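### 3. String gauge and tuning drift

I play a Vetton semi-hollow at home, so I'll admit I went into this part with a favorite! We logged 645 tuning checks on the Vetton and the Fliris, all with the same 10-gauge set, and left both guitars on their stands between sessions.

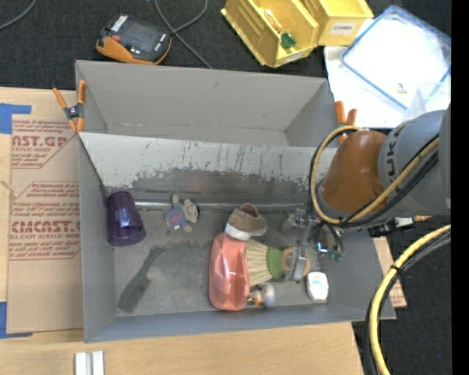
*Figure 3. Two-section bin on a wooden tabletop.*

The G string drifted most on both guitars (no shock to anyone who plays one), and the Fliris went flat faster in January, when the heating was on. I restrung each guitar 3 times and the pattern held.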